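Rules for the recording table, second version

March 2022

I wrote our first set of table rules in September, on one side of paper, and most of them lasted a week. Orla Keogh asked me to put the current ones somewhere people outside Mandmont could read them, so they are going on the blog.

The job is recording hand movements for the Husar arm. A person wears the sensor glove, does a small task with everyday objects, and the arm learns from the recordings. Each take lasts up to 60 seconds. Of the first 900 takes we kept 493. I went through the rejects with Declan Ó Briain, and very few were down to the task itself. Most were bad setup, which is what rules are for.

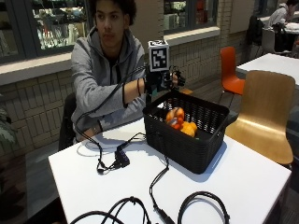
Cables come first on the list, as they spoiled more takes than anything else. The rule used to say "keep cables tidy", and everyone read it differently. With the glove lead dropping past the elbow and curving over the tabletop to its connector box, and a coil lying along the near edge, there is a lot of black cable on a white table. The rule now says that the lead must have enough slack for a full reach, that it runs along the top of the forearm, and that no cable may cross the space between the hand and the objects. Spare coils go on the side away from the task.

The marker cube is second. Its printed faces stay clean and uncovered, and sleeves and hoods are kept clear of it. If the cube gets knocked, stop and calibrate again. Don't finish the take first. We lost 54 takes in one afternoon that way, all mine.

Third, one person calls start and stop, and it is never the person wearing the glove. Anyone may call a halt.

Fourth, write the reason for a rejected take straight away, in words. "Bad" is not a reason. "Lead caught on chair" is.

Declan wants a fifth rule on how long one person can wear the glove before a break. We haven't agreed a figure, so for now it is whenever they ask. I'll add it to the list when we have one.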